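Speaker notes: Caring for Your Skin in a Dry House
Estumthorpe Public Library, evening talk series
20 June 2023

Slide 1. Welcome
Say hello, let people find their seats, mention the coffee. Thank the library for having me back after the March talk on sleep, which ran over, and promise to do better tonight (I will try!). Ask who here wakes up itchy in the winter. Wait for the hands. There are always plenty of hands.

Slide 2. Why we're talking about winter in June
Because June is when you can get ready. By the time the furnace in your house has been running for a month, your skin is already behind, and you're standing in the drugstore aisle with cracked knuckles buying whatever has a snowflake on it. I did that for years in Tustdale, in a drafty little rental with baseboard heat, and I have the drawer of half-used tubes to prove it.

Slide 3. What skin does all day
Keep this one simple. The outer layer holds water in and keeps the world out. When the air is dry it loses water faster, and the fine lines you already have look deeper than they did in the summer. Pause here and let people look at the slide.

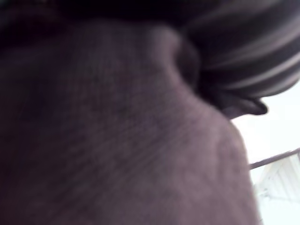

Skin up close, with its fine lines and creases.

Invite everyone to look at the back of their own hand and make a fist, then open it. People love this part, so don't rush it. Someone will ask whether drinking more water fixes dry skin. Answer kindly: drink when you're thirsty, but what you put on the outside and how you wash matter more for most of us.

Slide 4. The bath and the shower
Shorter and cooler. I know, I know, I love a hot shower as much as anyone in this room. Try seven minutes and warm water for a couple of weeks and see how you feel. Plain soap only where you need it. Pat with the towel, leave yourself a little damp, and get your cream on before you've wandered off to find your socks.

Slide 5. Hands
Tell the dishwashing story if there's time. Skip it if we started late. Main points: gloves for the dishes, a jar by every sink, a thick layer at bedtime. Fingertips get forgotten, and they're the part that splits.
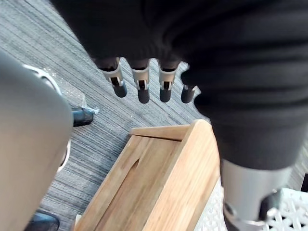
Four fingers, four fingertips.

Go over how to do the tips: one at a time, right around the nail, with a bit of plain ointment. Cotton gloves over the top if you can stand them. I can manage 2 nights in a row before I kick them off.

Slide 6. When to see a doctor
Slow down for this one. Bleeding, a rash that spreads, itching that keeps you up, a spot that is changing. Please go.

Slide 7. Questions
Handouts are by the door. Repeat each question for the back row.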